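Hamham opens household take-back service for storage bins and soft goods

Rangel, 8th June – Hamham, the home storage retailer, today opened a take-back service at its Rangel store. Customers can bring in used plastic storage bins of any make, along with clean household textiles and soft toys, and receive store credit toward a later purchase. The service is free and does not require a receipt.

Sorting will be handled by Clundex, which has worked with Hamham on packaging returns for the past two years.
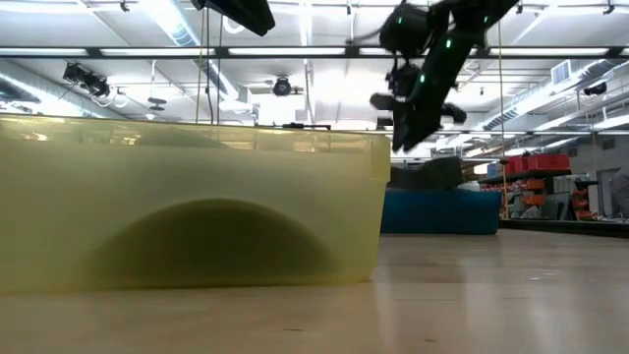
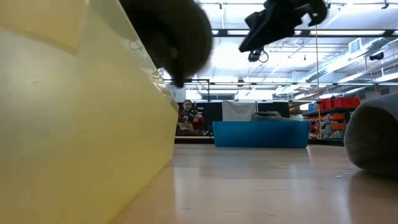

Translucent plastic storage bins.

What customers can bring

The service accepts rigid plastic bins and tubs, with or without lids. Bins may be scratched, cloudy or faded. Cracked bins are also accepted but go straight to shredding and do not earn credit. Bins that have held paint, motor oil, garden chemicals or pet waste cannot be taken.

Textiles should be washed and dried before drop-off. Bedding, towels, curtains and soft toys are accepted. Pillows and mattress toppers are not. Soft toys with battery packs must have the batteries removed at home, as the store counter is not equipped to store them.

Each household may bring in up to 14 items per visit. Larger loads from schools, offices and moving companies should be arranged with the store in advance.

How the credit works

Items are checked at the returns counter, next to the parking lot entrance. Credit is loaded onto a Hamham store card and can be used on any product except gift cards and delivery fees. It stays valid for one year from the day it is issued.

Bins in good condition will be cleaned and sold again in a marked section of the store under the Dramo label. All Dramo bins are inspected for warped rims and loose handles before they go on the shelf. Lids are matched where possible – bins without a lid are sold at a lower price.

Results of the trial

Hamham ran a limited trial of the service for its own employees this spring. The trial collected 2,211 items, of which 497 were storage bins. Most of the rest were towels and bedding. The main problem reported was lids arriving without bins, and the counter will now accept loose lids for recycling only.

"People hold on to these bins for years and then they don't know what to do with them," said Kazimír Jireš, head of store operations at Hamham. "A lot of them get left at the curb after a move. We sell them, so we should be able to take them back."

Jireš said the company had considered a pickup service but decided to start with one counter. "Empty bins take up a lot of room in a truck. We would like to see how many come in before we talk about driving around to collect them."

Opening offer

The first 200 customers to use the service will receive a set of adhesive label holders. The set is limited to one per household and cannot be exchanged for credit.

Availability

The counter is open during regular store hours and closes 30 minutes before the store. Hamham will decide on adding the service at other stores after reviewing the first six months.

About Hamham

Hamham sells storage, shelving and laundry products for the home through its stores and online. Questions about the take-back service can be directed to the customer service desk at the Rangel store. Media requests should be marked for the attention of Kazimír Jireš.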